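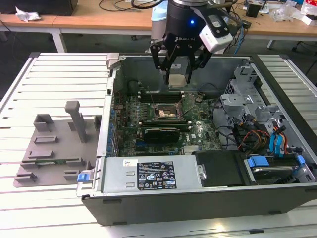 January, workshop notebook, bench 2

Dell tower today, the one Orla Corrigan rescued from the Bornano store room. I've been looking forward to this one all week! Side panel off, laid flat on the slatted table, which is a lovely height for it and lets the screws drop through only if you're careless (I was, once).

It's a nice old board to learn on. Green, busy, everything reachable once the cables are eased aside. The yellow, red and black power bundle wants to spring back over the drive cage, so tuck it down towards the bays before starting anything else. The two light-blue SATA cables can stay where they are.

Cooler and socket notes, mostly for Khalil Hourani, who has the next one:

Bracket fully up before you even look at the pins. They're gorgeous, all that gold, and they bend if you breathe on them. No sleeves, no lanyards.

Heatsink goes straight up and straight down. No sliding. Old paste comes off with the lint-free wipes in the Hinum tin — the blue roll sheds, don't use it.

Leave the memory alone until the processor is seated. Jarlath likes doing it the other way round and we have argued about this for 12 minutes by the clock.

The perforated metal on the drive cage is a pleasure to work around, plenty of tabs to hook a finger behind, though Siobhán says check the edges first.

Asset tag on our list is 3,586. I've put it down for 4 GB until somebody checks the sticks properly.

Still to do: order more paste, find the short Phillips, ask Malachy whether Nic Aodha want the power supply tested separately or left in the case. Tea at four, then on to the next tower. I'd happily do these all month.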